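PRESS RELEASE

Nirow publishes first results of its household chores trial in Orkley

ORKLEY, September — Can a small, low-cost robot arm help in an ordinary kitchen? Nirow, a company which tests home automation, today publishes the first results of a trial that tries to answer this question with simple work: putting fruit into a bowl, folding tea towels and sorting spoons.

The trial was made together with the engineering firm Dissanayake. Over the summer the team recorded 338 attempts at the fruit task. In 214 of them the arm placed the chosen fruit in the bowl without any help from a person. Folding was much more difficult. From 106 attempts with a tea towel, only 15 gave a result that the testers would put in a drawer.

"We are glad about the fruit, but I must be careful here," said Irja Mustonen, head of trials at Nirow. "A person clears such a table in a few seconds and does not think about it. Our arm needs much longer, and a small fruit beside a big one still makes trouble for it. I would not tell anybody today that the machine can do the housework."

The company will not sell a product on the basis of these results. It will offer the recordings to schools and small workshops which want to repeat the work with their own equipment.

Shafiq Gamage, who leads the mechanical work at Dissanayake, sees earlier use in shops than in homes. "On a packing bench the things come to the same place every time," he said. "In a kitchen they do not. I think the bench will come first — and the kitchen some years after."

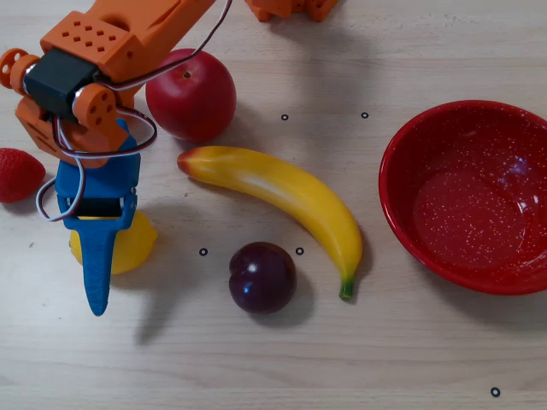
The fruit task: orange robot arm with blue gripper, fruit and a red bowl on the table.

The second part of the trial starts this winter in the Fomutier building in Orkley. It will add cups and plates, and the towel task will be repeated with thicker cloth. Journalists who wish to visit are asked to write to the Nirow press office in advance. Visits are possible in the mornings only.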